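Flutton Open Day Recordings: Data Card

Version 2

Summary

This release holds the recordings made with hand-held grippers during the August open day at the Flutton site. Visitors and staff picked up, held and put down small everyday items at a white table, following short spoken instructions. The set is released by the Plunalden project for teaching and for research on grasping.
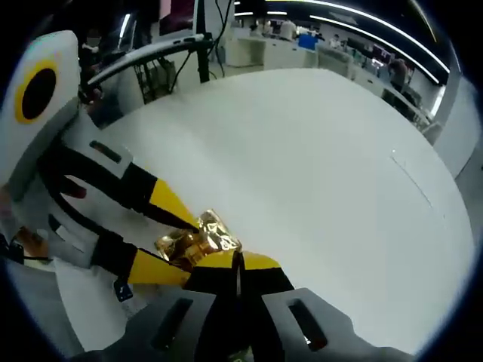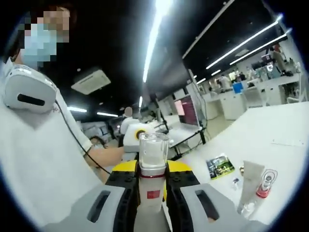
Hand-held gripper views from the open day. First: a gold foil packet held between the yellow fingertips. Second: a bottle with a red band held upright.

Contents

The release contains 261 recordings. Of these, 158 were made by visitors and the remaining 103 by members of staff. Each recording covers one attempt with one item and is stored in its own folder, together with a plain text note giving the item name and the instruction that was read out.

Visitor and staff recordings are kept in separate folders named "belley" and "lobo". The names refer to the two booking lists used on the day and carry no further meaning.

How the recordings were made

Each visitor received a short introduction, watched one demonstration by a member of staff and was then invited to take the gripper. Items included small packets and bottles. Visitors chose their own grip and were not corrected during an attempt. Where an item was dropped, the recording was kept and the note marked "dropped".

The office remained in normal use throughout. Background movement and conversation should therefore be expected.

Suitable use

The recordings are suited to classroom work, to the study of how newcomers handle a gripper, and to early testing of grasp detection. They should not be used to measure the skill of individual visitors, as the time allowed for practice varied during the day.

Privacy

Faces are obscured where they were found during checking. Users who find a face that has been missed are asked to report the folder number and to refrain from sharing the recording.

Known problems

Sound is missing from several staff recordings. Item names were typed by hand and spelling differs between notes; "foil packet" and "packet, foil" refer to the same class of item.

Changes since version 1

Duplicate folders have been removed. Notes in 121 folders have been rewritten in a single layout.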